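Walls, Paint & Paper > Wallpaper > Small spaces
Topic: Loud pattern in a tiny space, do I live with it or start over?
3,364 views

plumandputty
Posts: 110
Monday, January 24, 2022

Hello all, long-time reader and very occasional poster. I've been chewing on this for weeks and my sister is tired of hearing it, so now it's your turn (sorry!).

Back in December I did three sides of my little work area in the loudest paper I've ever bought. It was a discontinued Sotelo pattern that I'd been visiting at the Starkbridge remnant store the way other people visit the animal shelter. Every time I went in I'd unroll a bit of it, sigh, roll it back up and go buy something sensible. Then they marked it down and I came home with it under my arm feeling like I'd robbed a bank.

For the first week I was in love. The second week I was a little less in love. Now I sit down in there in the morning with my coffee and some days it cheers me right up and other days it feels like being shouted at by a fruit salad. My mother-in-law says it will grow on me. My husband says it already has, like a mold.

The other thing is that the pattern runs to warm pinks and reds with some softer purply blue mixed in, and I have this blue that has to stay. I've had people tell me it clashes and people tell me it's the best thing in there, and I can't see it fresh anymore. So before we even get to the paper, tell me about the blue. 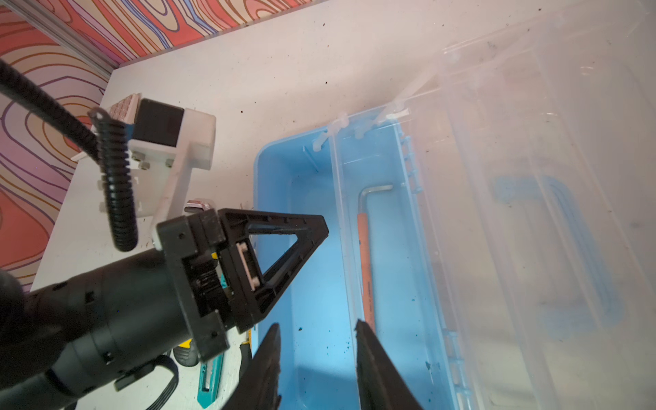
The blue in question is the bin.

I'll put up the walls when I've had a chance. What I'd like to hear is whether anyone has had a change of heart with a busy pattern, in either direction, and how long it took. I am trying very hard not to do anything rash.

oldlathe
Posts: 985

Welcome back, plum. I'm going to be the grump in the room and get it over with. In my experience a pattern you're unsure of after a month is a pattern you'll be sure about after six, and not in the way you want. I papered a powder room once in great big ferns and told myself every morning that I liked the ferns. I kept that up for almost four years. The day I stripped them I whistled the whole time.

As for the blue, a plain strong color next to a busy warm paper usually does fine. I wouldn't lose sleep over that part. It's one piece and you can move it.

If you do strip, score lightly, use warm water with a squirt of dish soap, and let it sit longer than you think you should. Most of the torn-up walls I get asked about were torn up by folks who started scraping while they were still annoyed.

gingham_gus
Posts: 110

Oh, I could not disagree more with my friend above, and I say it with love because he once talked me through a ceiling medallion over three evenings.

A powder room is somewhere you spend five minutes. A work corner is somewhere you sit for hours looking down at what's in front of you, so the paper is mostly off to the side, keeping you company. I have a breakfast nook with a pattern so busy my grandkids used to find faces in it. I hated it from roughly Easter until the leaves came down, and then one gray afternoon I walked in with the groceries and thought, well, isn't that the friendliest spot in this house. It's been up ever since.

Give it a full year, plum. You haven't seen it in June light yet. Warm colors in January, with the lamps on at four in the afternoon, are a different animal from warm colors with the window open.

oldlathe
Posts: 985

Gus, you'd tell somebody to give a leaking roof a full year.

gingham_gus
Posts: 110

Depends on the roof!

tansy_and_thyme
Posts: 8

New here, only eight posts in, so take this for what it's worth. I went through the very same thing with a child's room (big orange poppies, my idea, nobody else's). What settled it for me was hanging a bedsheet over one wall for a week. Just a plain old cream flat sheet with painter's tape. If you take the sheet down at the end of the week and feel glad to see the pattern, keep it. If your shoulders go up, you know.

We took ours down and my shoulders went up. I kept the poppies on a single wall and painted the others a soft mushroom, and everybody has been happy, including the child, who I suspect never noticed either way.

One question from me, since I'm standing in the doorway of another wallpaper project. Did you prime first? I've been told to use Prasis under everything and I've also been told that it's a waste of money on a wall that's already been painted.

plumandputty
Posts: 110

Tansy, the bedsheet is brilliant and I'm doing it this weekend. I did prime, with Prasis, mainly because the fellow at the store had a dented can of it for half price and I'm weak. It went on thin and smelled like a swimming pool, but I've had no trouble with anything lifting.

Paste was Brikeo, the kind in the tub. I'd only ever used the powdered sort my dad swore by, the one you have to stir for what feels like a whole baseball game, and I won't be going back. I did let the last strip soak too long while I was on the phone with the dentist's office, and it got so limp I had to carry it over my arms like a sleeping toddler.

oldlathe
Posts: 985

On priming, I'll put my two cents in and then leave it alone. Painted wall, flat or eggshell, clean and sound: a coat of primer isn't strictly needed for the paper to stick. You do it for the day the paper comes off. I have never once been sorry I primed, and I have been sorry the other way around plenty.

I don't care for tub paste. It's fine. I just don't care for it. I like to mix my own so I can thin it for a light paper and leave it stiff for a heavy one.

marigold_mudroom
Posts: 8

Tub paste here too and proud of it. My wrists are not what they were and I'd sooner spend the extra few dollars.

Can we see the walls? I've been reading along with my lunch and my imagination is running away with me. "Fruit salad" could mean an awful lot of things.

plumandputty
Posts: 110

All right, all right! I wanted to wait until I'd tidied my thoughts, but you've been so patient. Get your sunglasses.

I'll say a few words in its defense before you look. I kept the tabletop white on purpose so my eyes would have a place to rest, and I think that was the smartest decision of the whole business. The big loops and ovals were a devil to plan around. With stripes or little sprigs you can fudge the placement, but with a large swirly repeat every choice shows, and I spent an entire evening with a tape measure and a pencil behind my ear deciding where the biggest shapes should land. I laid the lengths out on the living room carpet and walked around them in my socks. The cat helped.

I like the yellow best, for the record. If the whole thing were only the pinks and reds I think I'd have given up on it before New Year's. The bits of yellow are what I look for when I sit down. 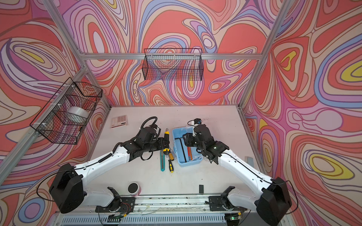 Things I'd do differently next time

Buy one more roll than the math says. I came out fine, but only by the skin of my teeth, and with a discontinued pattern there's no running back for more.

Live with a big piece first. I'd only ever had a scrap the size of a place mat taped up, and a place mat of that pattern is a completely different thing from three whole sides of it. With a small print you can judge from a sample, but with this one the sample doesn't even hold a full shape.

Change my blade more often. I was stingy about it and I got one ragged cut down low that I know about and will always know about.

Not start at nine at night.

marigold_mudroom
Posts: 8

Well, I gasped out loud and then I laughed, and then I went back and looked at it again, which I think is your answer. Keep it! It looks like the inside of a record sleeve my older brother had. The white is doing a lot of good in there.

gingham_gus
Posts: 110

I love it. I love it more than I expected to and I was already on your side. That great big yellow-centered oval on the left is a treat. And the blue is no problem at all, you've got that soft periwinkle running through the paper already, so it has a cousin on the wall.

oldlathe
Posts: 985

I'd have it down by Friday. But I'll grant you the placement was thought through, and I don't hand that out for free. Most people would have slapped a pattern that size up any old way.

If you can't decide, do tansy's trick but cover one side only, and pick the side you look at most. Covering all three just tells you that you like plain cream, and everyone likes plain cream.

tansy_and_thyme
Posts: 8

That's a good point about covering only one. I did one wall myself and didn't think about why it worked.

I'd keep it too, plum, but I wouldn't want it in my bedroom. I think the size of the space is what saves it. You can get up and walk away from it.

plumandputty
Posts: 110

You are all very kind, even the grump (especially the grump). Here's where I've landed for now. The sheet goes up on the right side Saturday morning. If I miss those big round shapes by the following weekend, everything stays until summer at least, so Gus gets his June light. If I don't miss them, oldlathe can talk me through the soap and water.

My husband has asked if the sheet could go over all of it permanently. He has been sent to the store for painter's tape.

marigold_mudroom
Posts: 8

Get the green kind, the blue pulled paint off my trim.

oldlathe
Posts: 985

It's how long you leave it on that pulls the paint. Either color is fine for a week.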